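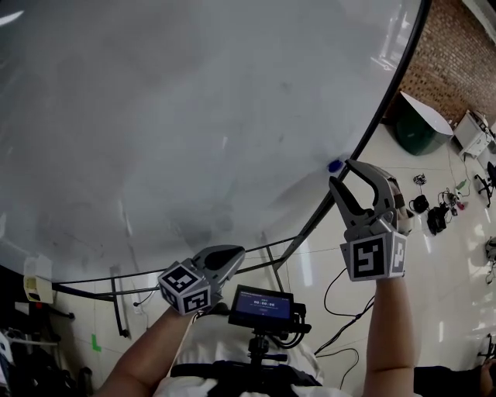
Water Delivery Complaint Log: Ekstead Block, Lower Terraces
3 min read

Status: Open, partly resolved
Opened by: Fulvio Mancuso, residents' association
Supply zone: Marras
Category: Unequal distribution / missed tanker rounds

Problem
Households in the lower terraces get piped water for one hour on alternate mornings. The upper streets, on the same main, get it daily. The tanker meant to cover the gap skipped the lower terraces on 11 rounds in June. 533 households are affected.

06:40
Residents checked standpipes at the bottom of the hill. No flow at the last 3 taps. Flow at the upper junction was normal. The valve at the junction was set to quarter open. The posted schedule says full open from 06:00.

07:15
Called the zone office. Operator confirmed the valve setting was changed "for pressure reasons" and could not say who approved it. Asked for the work order number. None given.

09:30
Written complaint handed in at the Busa ward office with 2087 signatures. Counter staff stamped the cover page only. Asked for a stamp on the signature sheets as well, as required by the ward's own intake rules. Stamped after a wait.

11:05
Compared the tanker log with residents' records. The log lists all June rounds as completed. Residents have no deliveries noted for the missed rounds. Driver signatures are present, resident countersignatures are blank. Copy of the log requested under the records rule.

Update, next morning
Valve found full open at 06:10. Flow restored at two of the standpipes. The last one is still dry. Possible blockage downstream of the Vokora Lane branch. Not confirmed. The zone office says a line crew is assigned but has not given a time.

Update, same day, 16:20
Ward engineer met five residents at the gate. He agreed to the following:
- Valve schedule to be posted at the junction and at the ward office
- Tanker rounds to be countersigned by a resident at each stop
- Missed rounds to be made up before the next billing cycle

He did not agree to put this in writing. A note of the meeting was sent to his office the same evening with a request to confirm or correct it. No reply so far.

Open items
1. Work order for the original valve change
2. Copy of the June tanker log
3. Line crew visit to Vokora Lane
4. Written reply to the meeting note

If item 4 is still open at the end of the week, the march to the ward office goes ahead on the route already filed. Residents with dry taps should keep noting the time and the tap location. Entries without a time can't be added to this log.

Recent items
Street lights out on the Marras steps
Ration card counter hours changed again
Drain cover missing behind the Busa market
Eviction notices: what to keep and what to copy

This site uses cookies to remember your settings. By continuing to browse you accept their use.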